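Home | Features | Growing | Pantry | Subscribe

Print this page | E-mail to a friend

Drying paprika at Ostbridge

Modance is a thin-walled paprika pepper with mild heat and a deep red colour. Growers at Ostbridge pick it fully ripe, then halve and seed it before drying. 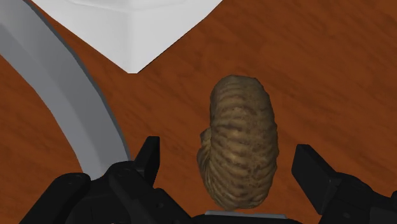

Flesh dries evenly at low heat – the stems hold moisture and are discarded. A batch of 22 kilograms is milled in two passes and sieved between them. Store the powder in sealed tins away from light; flavour fades well before the colour does.

Print | E-mail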